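**Thread: Reset rules for tabletop block tasks — what do we write down?**

**tyagi_bench**
We're revising the bench procedure for the block-pushing cell at Dallport. The current draft says "randomize the blocks between episodes" and stops there. Two operators read that two ways, and the June logs show it. I'd like a rule that can be checked.

Draft wording:

- All blocks flat on the board, none touching.
- Rod tip clear of every block before the episode starts.
- No block within 10 mm of the board edge.
- Re-zero the arm every 500 episodes.

**plomton4**
Second item is too weak. "Clear" needs a number. At Damholm we use 4 mm, checked with a feeler gauge at the start of each shift.

**tyagi_bench**
A gauge check per shift is fine. Per episode it would double the reset time.

Typical start state on our maple board, for reference. Most of the pieces are toward the far side, with the blue triangle on its own nearer the front. 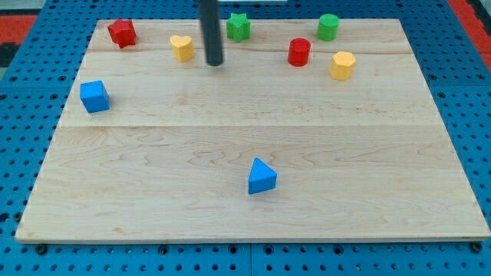 Should the reset procedure specify a minimum distance between blocks?

Only if the policy is scored on separating them; otherwise "not touching" is enough and is faster to verify.

**gridfault**
Disagree with that last part. "Not touching" can't be audited from a single camera. Two blocks a hair apart look like contact from a low angle. Put a minimum gap in the rule or take the rule out.

Also, random placement by hand isn't random. People avoid the edges and they avoid the rod. Generate the positions from a seed and log the seed.

**plomton4**
Seeded placement is good practice but slow with real blocks. We ran 127 resets that way and went back to hand placement with a spot check. I'd make it a "should" — keep "shall" for the clearance and the edge margin.

**gridfault**
Then the report has to say hand placement was used. Leaving it out is how results stop being comparable between sites.

**tyagi_bench**
Agreed on disclosure. Changes for the next draft: clearance gets a value, placement method goes in the log header, seeded placement is a "should." The minimum gap stays open. Send me numbers from your own cells by Sunday and I'll put them in the annex.

**plomton4**
Add who signs off on the re-zero. Ours was blank for a month.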